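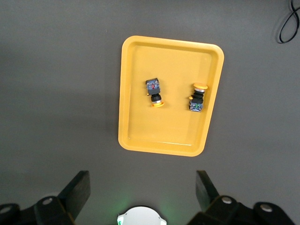
Équipe Manipulation & Apprentissage, atelier Dremovent / cahier de paillasse partagé

Mardi, 7 h 40

Reprise de la tâche « boutons ». Rappel pour ceux qui rentrent de congé en plein mois d'août et qui n'ont rien suivi (je vous envie) : deux boutons coup-de-poing jaunes posés dans la barquette jaune, tête-bêche, et le bras doit les prendre un par un et les ranger dans le même sens, bloc de contact vers le haut. Le client, Ukley, appelle ça « une opération simple ». Ukley n'a jamais téléopéré une pince.

Bouton jaune sur plastique jaune, donc. J'avais demandé une barquette d'une autre couleur au magasin, réponse : « c'est ce qu'on a ». Soit. Si la politique apprend à trouver le champignon là-dessus, elle le trouvera partout. C'est du moins ce que j'ai écrit dans le compte rendu à Tassanee, avec l'aplomb de quelqu'un qui n'a rien vérifié.

Position de départ : doigts bien ouverts, barquette devant, une bande de plan gris libre entre le bord bas et le bout des doigts. Ne pas démarrer plus près. Vendredi j'ai triché de quelques centimètres pour aller plus vite et tous les essais de la série commencent au-dessus du bord, ce qui fait un joli jeu de données sur l'art de ne pas approcher un objet. Série retirée.

8 h 30

Premiers essais. Prise par le collier noir strié, juste derrière la bague métallique. Ça tient. La prise par le champignon ne tient pas : le capuchon est rond, il roule entre les doigts et le bouton part se coucher contre le rebord avec une dignité étonnante. Prise par le bloc de contact interdite jusqu'à nouvel ordre. Le boîtier est translucide, on voit toutes les petites pièces dedans, et je préfère ne pas les voir en détail sur l'établi. Le premier qui en écrase un remplit le bon de commande.

Essai 3 à jeter : j'ai éternué, le bras aussi.

9 h 15

Question d'étiquetage qui revient. Pour l'orientation, on note où pointe le CHAMPIGNON, pas le bloc. J'ai retrouvé trois conventions différentes dans le tableau, dont deux de ma main. Donc, une fois pour toutes :

champignon vers le haut de l'image = H
champignon vers le bas de l'image = B
couché en travers = T, et on replace à la main

On écrit d'abord le bouton de gauche, puis celui de droite. La disposition de ce matin se note B/H. Si vous trouvez « normal » ou « à l'endroit » dans la colonne, c'est moi, corrigez et n'en parlons plus.

La petite patte jaune sur le côté peut servir à retrouver le roulis du bouton autour de son axe. Pas annotée pour l'instant. Akomia (l'outil, la version avec le menu qui se referme tout seul) ne propose que deux points par objet. J'ai mis un point sur le champignon et un sur le bloc. On verra si le roulis nous manque. Je parie que oui, et je parie que ce sera découvert la veille de la démo.

10 h 50

Pause forcée, dérive du zéro de la pince. Recalibré. Perdu 17 minutes, dont une bonne partie à chercher le mode d'emploi que j'avais moi-même rangé « à un endroit logique ».

Le câble noir en haut à droite : il est hors de la barquette, il ne gêne pas la trajectoire, mais il apparaît dans les vues de départ. Ruangrit (le projet d'avant, paix à son âme) avait produit un modèle qui allait très bien tant qu'une certaine tasse restait sur la table. Je n'ai pas envie de recommencer avec un câble. Consigne : on le change de place entre les séries, et une série sur deux on l'enlève. Même chose pour la barquette, un peu de travers, jamais deux fois le même travers. Les gens soigneux font de très mauvais jeux de données, c'est une des rares branches où je suis qualifié par tempérament.

Lumière : le côté gauche est plus sombre que le droit. Je laisse comme ça pour cette série et je déplace la lampe à la suivante. Si quelqu'un la remet « comme il faut », merci de l'écrire ici avant que j'accuse le réseau.

14 h 05

Repris avec Tassanee Kaewsai à la manette. Elle est nettement plus lente que moi et ses démonstrations sont nettement meilleures, constat désagréable que je consigne par honnêteté scientifique. Elle descend droit, marque un arrêt, ferme, vérifie, remonte. Moi je descends en biais en corrigeant sans arrêt, et à la relecture on dirait quelqu'un qui cherche ses lunettes dans le noir.

Discussion sur les arrêts : faut-il les garder ? Si on les coupe, la politique ferme trop tôt. Si on les garde tous, elle risque d'apprendre à contempler. Décision provisoire : on garde l'arrêt avant fermeture, on coupe les attentes de plus de 2 secondes. À appliquer par script et pas à l'œil, j'ai déjà donné.

Les reprises après prise ratée : on les GARDE, avec l'étiquette « reprise ». Je vois que quelqu'un les supprimait pour que les vidéos soient propres. Ce quelqu'un a mon écriture.

16 h 30

Bilan : 7 séries exploitables, une douteuse (lampe touchée en plein milieu, coupable connu, c'est encore moi).

À faire :
- nettoyer les étiquettes d'orientation dans le tableau
- script pour les arrêts
- disposition H/H et B/B, on n'a presque que du tête-bêche
- redemander une barquette grise, pour la forme
- répondre à Ukley, qui veut savoir si « c'est bientôt fini »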